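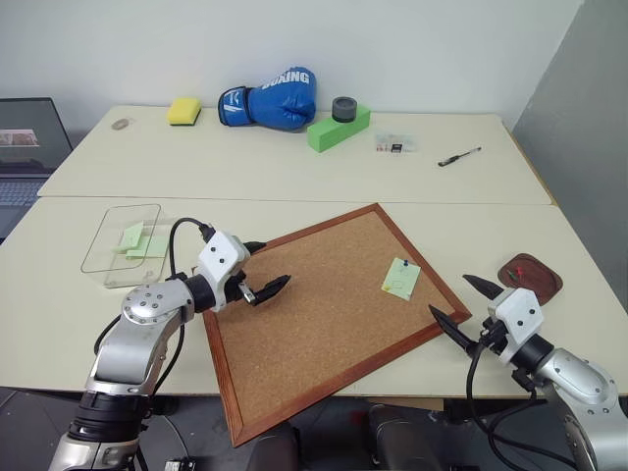 Who pays when a hidden pipe leaks on a customer's property? Beginning in October, the Droltdale Water District will forgive half of the extra water charge on a qualifying leak, and the customer will pay the rest over time if needed.

Droltdale Water District Adopts New Leak Credit for Homes and Small Businesses

437 shares

FLIMSTEAD, September 29, 2025 – The Droltdale Water District today announced a new leak credit for residential and small business customers whose bills rise sharply as the result of an underground or concealed leak. The credit takes effect with the October billing cycle and applies to all accounts in Flimstead, Droltdale and the unincorporated neighborhoods along Mondal Road.

Under the new policy, the District will remove 50 percent of the water charge above a customer's normal use for the period in which the leak took place. Sewer charges tied to the same water will be removed in full when the leak did not drain to the sewer. The remaining balance may be paid in equal monthly installments without interest or late fees.

The policy replaces a set of informal practices under which adjustments were decided case by case at the billing counter. Customers in similar situations did not always receive similar treatment, and the District had no written standard to offer those who asked for one.

"A family that opens a bill several times its usual size needs a clear answer about what happens next," said Rafsan Navaratnam, General Manager of the Droltdale Water District. "Until now, the answer depended too much on who picked up the phone. The rule is now in writing, it fits on a single page, and our staff has been trained to apply it the same way for everyone."

The District received 437 written requests for leak adjustments during its last fiscal year. Staff reviewed each of those requests while drafting the new policy. The most common cause was a break in the service line between the meter and the house, followed by failures in irrigation lines and leaks beneath concrete floors. A large share of the service line breaks were reported in the older part of Flimstead, where many homes are still served by their original pipe.

Who Qualifies

Any residential customer in good standing may apply, including tenants whose names appear on the account. Small businesses served by a meter no larger than 2 inches are also eligible. Larger commercial and industrial accounts are not covered and will continue to work directly with the District's engineering office.

To qualify, the leak must have been underground, inside a wall or under a floor, or in another place where a customer could not reasonably have noticed it. The bill in question must show use at least 40 percent above the customer's normal use for the same season. Normal use will be taken from the same billing period in the previous year. For customers who have lived at an address for less than a year, the District will use the average of all regular bills issued to that account.

The leak must be repaired before the credit is issued. A receipt from a licensed plumber will be accepted as proof. Customers who make the repair themselves may submit a receipt for parts along with a short signed statement explaining what was fixed. The District may take a follow-up meter reading to confirm that use has returned to normal.

Leaks from faucets, hose connections and running toilets are not covered. Neither is water used to fill a swimming pool, water lost through vandalism, or water that passed through a hose left on. Customers with these types of high bills may still request an installment plan, which is available to every account regardless of cause.

Each account may receive one leak credit in any 12-month period. A single credit may cover up to two billing periods in a row, in recognition that many leaks begin late in one cycle and are found only when the next bill arrives.

How to Apply

Applications will be available at the District's main office in Flimstead, at the Droltdale payment window, and through Zovel, the District's online account service. Customers who do not use Zovel may request a paper form by telephone or by writing to the return address printed on their bill.

The form asks for the account number, the date the leak was found, the date it was repaired, and a brief description of its location. No notary or sworn statement is required. Applications must be received within 60 days of the date the repair was completed.

While an application is under review, service will not be shut off for nonpayment of the disputed amount. Customers are asked to continue paying the portion of the bill that reflects their normal use. Written decisions will be mailed or posted to the customer's Zovel account, according to the preference on file. A customer who disagrees with a decision may ask for a second review by a supervisor who did not take part in the first.

"We looked hard at the appeal step," Navaratnam said. "People are entitled to have a second person look at the file, and they should be told how to ask for that in the same letter that gives them the decision."

Effect on Rates

The leak credit will not require a rate increase. The District has set aside funds within its existing customer assistance budget to cover the expected cost of credits through the end of the fiscal year. Staff will report on the number and total value of credits at the close of the year, and the report will be posted for public review.

Because the District must still pay to treat and pump water that is lost on private property, the Board elected to share the cost of a leak with the customer and did not adopt a full waiver. Board members also considered a flat dollar limit on each credit. That proposal was set aside after staff found that a limit would fall hardest on customers with leaks under concrete floors, who often face the highest repair bills as well.

Finding a Leak Early

The District encourages customers to check their meters from time to time, particularly before leaving home for an extended trip. To perform a basic check, turn off all faucets and water-using appliances, then read the meter and write down the number. Wait one hour without using any water and read the meter again. A change in the reading suggests that water is moving somewhere on the property.

Customers can narrow down the location by closing the main shutoff valve at the house and repeating the test. If the meter still moves with that valve closed, the leak is likely in the line between the meter and the house. If the meter stops, the leak is likely indoors. Customers with irrigation systems should test with the irrigation valve both open and closed.

Other signs include soft or unusually green patches of lawn, the sound of running water when no fixture is in use, and a warm spot on a floor above a hot water line. Customers who are unable to locate or read their meters may call the District to arrange a visit from a field technician at no charge.

Customers should not attempt to operate the valve on the street side of the meter. That valve belongs to the District, and damage to it can interrupt service to neighboring homes. In an emergency, District crews will close it on request at any hour.

Bills Issued Before the New Policy

Requests already submitted and still pending will be decided under the new rules, unless the former practice would have given the customer a larger adjustment – in that case, the larger amount will be applied. Customers do not need to submit a new form. Requests that were decided before the October billing cycle will not be reopened.

A one-page summary of the policy will be included with all paper bills mailed in October. The same summary will be posted in the Zovel message center for customers who have chosen electronic billing.

About the Droltdale Water District

The Droltdale Water District is a public agency that provides drinking water and sewer service to homes, schools and businesses in Flimstead, Droltdale and nearby communities. It is governed by an elected Board of Directors, whose regular meetings are open to the public.

Media inquiries may be directed to the Office of the General Manager. Billing questions should be directed to Customer Service.

3 comments

mondalroad_mike
We had a slab leak two winters ago and got nothing back. Glad for the next person I guess but "will not be reopened" is a tough line to read.

Teresa K.
Does the 60 days start when the plumber finishes or when he sends the invoice? Mine took forever to send the invoice.

flimstead gardener
Tried the one hour meter test this morning and it moved. Calling them now.

We use cookies to remember your settings and to measure visits to this site. By continuing to browse, you accept our use of cookies. Accept | Manage settings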